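Flaston Match Reports

A collection of short written reports on amateur soccer matches, with the result, lineups and player availability notes pulled out into tables. It was put together for people who work on sports text, mainly on the question of whether a program can tell who played, who was injured and who was simply left out.

Version 5, released Jan 25, 2021. Maintained by Uyên Doãn and Nneka Tijani.

What is in it

There are 700 reports. Each one covers a single match in the Flaston league and was written by a club reporter, usually on the evening of the game. Most are between three and eight paragraphs long. The 11 clubs are not covered evenly. Tunia had a reporter at every home game and most away games, while the smaller clubs often sent in two or three lines and a score.

The files are:

reports.csv: one row per report, with the match ID, home club, away club, reporter initials and full text
lineups.csv: one row per player per match, with shirt number, start or bench, and minute of any substitution
availability.csv: one row per mention of a player missing a match or a practice
clubs.csv: club names, short names and the spellings we found in the reports

All files are UTF-8 with a header row. Empty cells mean the report did not say. They do not mean zero.

Availability labels

Every mention in availability.csv has one of four labels: injured, suspended, absent, or unclear. "Absent" covers work, travel, family and anything else that is neither an injury nor a ban. A player who missed practice but played in the match still gets a row, with the column played set to 1.

Florencia Bravo and Sơn Vương labeled the mentions separately and then went over the ones they disagreed on. Most of the disagreements came from phrases like "was rested" or "did not feature." These are now labeled unclear unless another sentence in the same report gives a reason. 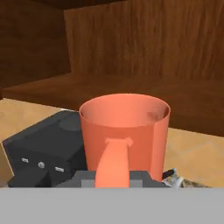 Names and spellings

Reporters spelled player names in many ways. Đorđević shows up with and without the marks, and once as two words. We kept the report text exactly as it was written and put the corrected form in the column player_name. If you match on the raw text you will miss rows, so use player_id when you can.

Splits

The training set has 600 reports. The rest are held out for testing. The split is by match, so two reports on the same game never land on opposite sides.

Known problems

Kickoff times are missing for most away games.
Substitution minutes are sometimes rounded to the nearest five by the reporter.
Own goals are credited to the wrong club in a few early reports. We fixed the score in lineups.csv but left the text alone.
Abandoned matches have a score in the text and no final result in the table.

Changes since version 4

Added the played column. Merged duplicate player IDs found by Khải Mạch. Removed reports on youth matches, which should not have been included.

Use

Free for research and teaching. Please do not use the availability notes for betting products or to build profiles of single players, who are amateurs and did not sign up for that. A player who wants to be taken out can ask through the issues page, and the rows will be removed in the next release, planned for March.

The export scripts are in the tools folder and need the Tristovix reader to open the original club files. You do not need it for the CSV files.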